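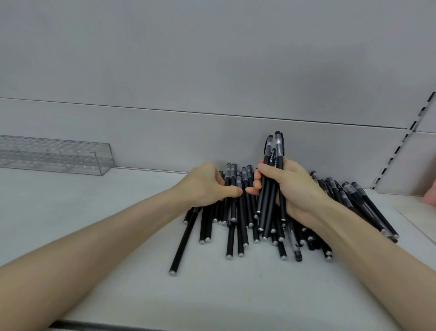
Black pens on the shop shelf. Thread about a tablet and its stylus below.

8/14/26

1/ I have now read everything I could find about the new Bririk tablet, and I want to write down what is known and what is only rumour. Corrections are welcome.

2/ Known: there will be 2 sizes. Bririk said this already in April, in a short note to shops. The note gave no screen measurements and no price.

3/ Rumour: the bigger one will cost 240 pounds. This number comes from a page on the Mudaliar shop site which was visible for one evening and then disappeared. I saw the page myself. It could be a placeholder, shops do this often.

4/ The part which interests me more is the keyboard cover. On the old model it connects by Bluetooth and it must be charged separately. I forget to charge it every week.

5/ The same Mudaliar page said "contact connection, no charging" for the new cover. If this is true, it takes its power from the tablet. For me this is a bigger improvement than a faster chip.

6/ Somebody asked if the old cover will fit. I don't know. The Clellow forum has a long discussion about it, but all the people there are guessing from one drawing, and the drawing has no scale.

7/ About the stylus: the page did not mention it at all. I hope it will still be sold separately, as I already have one and I don't want to pay for a second.

8/ I would also like a proper place to keep it. The magnet on my present tablet is weak - the stylus has fallen off in my bag so many times that I now carry it in my glasses case.

9/ Where to try one: the electronics shop in Moscombe told me by email they expect a display model, but they have no date yet. I will go there when it arrives and type something long on the cover.

10/ Please don't sell your old tablet yet because of this thread. The battery in mine is still fine and I am waiting too.

11/ Small correction to 3: the price on the page was for the tablet without the cover. I should have written this at once, sorry.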